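Home | Blocks | Baskets | Spare Parts | Trade Orders | Contact

Filed under: Sorting & Stacking > Wooden Cubes

Durnach Color Cubes with Wicker Basket

The Durnach set is a box of painted wooden cubes with a woven wicker basket to keep them in. It is made for playrooms, waiting areas and classrooms where the same few pieces get picked up and put down all day. Colors are solid, one color to a cube, with no letters or pictures on the faces.

The edges are slightly rounded and the paint is matte. We stopped using gloss on this line two years ago – it showed every fingerprint and the cubes slid off each other when stacked. The matte finish grips a little better and can be touched up with the small pots sold under Spare Parts.

Red, green and blue are the standard colors. Yellow can be added to trade orders only.

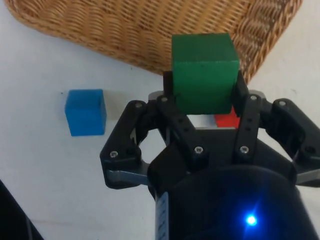
Amanuel Feyisa wrote to say that his group uses the basket as the finish point for a color game, where one child calls a color and another has to get that cube over the rim, and that he would buy the basket again by itself if we sold it that way. We do now. Look for item 1392 under Baskets.

The basket is low enough for a small child to reach into, with rounded corners and a tight weave. Natural wicker varies in tone from one basket to the next, and we can't match a replacement to one you already have. Shake it out over a bin from time to time, as crumbs and sand collect in the weave.

Care

Wipe the cubes with a damp cloth and dry them right away. Do not soak them or put them in a dishwasher. Keep the basket away from radiators. A loose strand can be tucked back under its neighbor with a blunt needle.

Ordering

Set with basket: item 666
Basket only: item 1392
Touch-up paint: sold by color, see Spare Parts

Orders placed before 2 p.m. leave the warehouse the same day. Allow 4 working days for delivery. The basket ships in the same carton as the cubes, packed in paper.

Goes well with the Brarkell low table and the Charvát stacking tray. The older Coltari cubes are a slightly different size and won't stack evenly with these – if you are adding to a Coltari set, call us first.

We use cookies to remember your basket and count visits. Accept | Settings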